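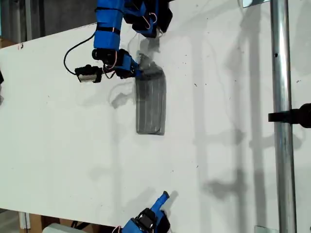 Rurulum实验室开放日:双臂协作操作平台首次对外演示

8月9日之后,Rurulum机器人实验室的双臂操作平台将进入第二阶段测试。在此之前,实验室于2019年8月9日举办开放日,向合作单位及预约访客演示了该平台的桌面操作流程。当天共登记访客123人,分批进入操作区,每批限17人,每批参观时长60分钟。

演示平台由两条蓝色机械臂组成,相对布置于白色台面两侧,夹爪外壳采用打印件,关节由舵机驱动。演示对象为深色半透明的扁平长方形工件。项目负责人Menaka Uddin介绍,选用此类工件的原因在于其呈半透明、表面带有细竖纹,深度传感器对半透明材料的测距误差较大,定位主要依靠彩色图像和夹爪的接触反馈。

操作流程分为四步:一侧夹爪接近工件端部并夹持角部;另一侧夹爪进入等待位;工件抬起后由第二夹爪接触另一端;两臂同步平移,将工件放入指定区域。两条机械臂的控制指令由同一台主机下发,任一关节负载超出设定值时,两臂同时停止,须由操作员确认后方可恢复。

上午场由Vangelis Tsoukalas操作。连续执行的33次抓放中,成功29次。失败的四次中,三次为夹持角度偏差导致工件滑脱,一次为第二夹爪未能进入等待位,触发停机。实验室未对当天的参数作现场调整,下午场沿用同一套设置,仅更换了一侧夹爪的指尖垫片。

Tsoukalas在讲解中说明,滑脱多发生在工件抬离台面的瞬间。工件与台面贴合时,夹爪的可夹持高度很小,指尖须先压住一角,再逐步收紧。收紧速度过快,工件会绕接触点转动;速度过慢,则单次循环时间过长,不适合连续作业。目前的速度曲线由人工示教数据得出,尚未针对不同厚度的工件分别标定。

感知部分由Kalliopi Christodoulou讲解。她表示,台面上的阴影是现阶段误检的主要来源之一。支架和机械臂本身在白色台面上形成多条平行阴影,边缘与深色工件相近,早期版本的分割模型曾多次将阴影识别为工件边界。现行版本在训练数据中加入了不同照明角度的样本,但在强侧光条件下仍有误检。

Gakitz公司的两名工程师参加了下午场,询问了平台的线缆管理和连续运行时长。Uddin答复称,平台目前采用外露走线,便于更换舵机和传感器,代价是腕部大角度旋转时线缆可能受拉,因此软件中对腕关节行程作了限制。连续运行测试的数据尚不完整,实验室未在现场给出具体时长。

另有访客问及该平台能否处理软质包装。Christodoulou表示,软质工件不在本阶段测试范围内,现有夹爪的指尖形状也未按此类用途设计。

按照计划,第二阶段测试将增加工件种类,并把工件初始位置由固定改为随机摆放。夹爪指尖的改型由Petridis工作室承担,新指尖将减小端部厚度,以便从台面上直接插入工件下缘。第二阶段结果预计于11月公布,同期开放下一次参观预约。

当天的讲解材料及抓放记录可向实验室联络人Aliki Chatzigeorgiou索取,申请时须注明单位名称和用途。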